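Plendham Footwear Set – README

Last edited in March. Maintained by Halvard Skjelbred. Hardware by Vidar Grønli and Ebbe Kvam.

Summary

Plendham is a small collection of pick-and-place recordings made with a hand-held gripper at the Torvik shared workshop. A person holds the tool, the camera sits on the tool, and each recording covers one handling of a pair of shoes on a table. The release has 546 recordings: 280 of sandals and flip-flops, 266 of closed shoes. It was put together to train a tabletop arm that two of us are building in the same workshop. The arm is not part of this release.

Folder layout

sandals/ – open footwear, one folder per recording
closed/ – sneakers, slippers, a few work boots
calib/ – lens files, one per session
notes/ – plain text, one file per session, written by whoever held the tool
parts/ – printable files for the fingers and links

Each recording folder has a video, a pose track and a short text label. Pose tracks are in meters. Older ones were in millimeters and have been converted. If you find a track where the tool seems to travel the length of a football field, we missed one. Please send the folder name.

The gripper

Two fingers on a four-link mechanism, driven by a trigger. The links are printed black and turn on metal eyelets pressed in from the outside. Press them in slowly with a vise. Ebbe cracked two links using a hammer, and the parts folder now has a version with a thicker wall at the eyelet.

The fingers have a lining strip on the inner face for grip. The lining is a wear part. Its edges fray and start to peel, and after that the width you read from the camera no longer matches the real opening. We changed linings every 200 grasps at first and then got lazy. The notes files record each change.

Grasping sandals

Sandals gave us more trouble than anything else in the set. A single sandal can be taken by the strap from nearly any side. A pair is harder, and the label we use for it is "inner straps": the sandals lie side by side and the fingers close on the two straps that face each other. Come in low between the footbeds and keep the tool level. Dark sandals under dark fingers are also a poor case for any segmentation model we tried, and we left them in on purpose.
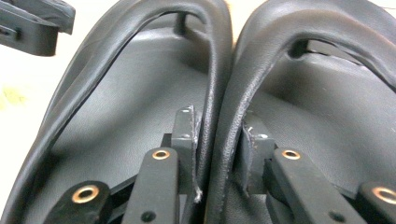
Alvar Kristiansen wrote to say that inner straps should not be one label at all. On his own build he splits it in two, depending on whether the straps are already touching when the fingers arrive, and his arm stopped pushing the pairs apart once he retrained that way. He would like to see the same split in the next release.

We agree with Alvar and have started on it. The first 200 sandal recordings have been relabeled as inner_touching or inner_apart. The remaining 80 still carry the old label, inner. Treat old labels as unknown and don't merge them into either group.

Known problems

– Glare. The table is pale and the workshop lights are right over it. Highlights on smooth straps can blow out.
– Shadow. The tool shades whatever it is about to grab, more so in evening sessions.
– Trigger readings drift when the spring warms up. There is a correction script in calib/, written for Drilley and not tested with anything else.
– Three people held the tool. Vidar moves much faster than the other two, and it shows in the pose tracks.
– Left and right shoe are not labeled.

Loading

The Drilley loader reads the folders as they are. Ľubomír Lukáč has a converter for Jivent that handles video and pose but drops the text labels, so copy those over by hand. Don't shuffle before splitting. Split by session, or you will end up with the same pair of shoes in training and test.

Terms

Free to use and change, including the printed parts. Please keep the notes folder with any copy you pass on. Fixes to labels are welcome as a plain list of folder names with the new label next to each one.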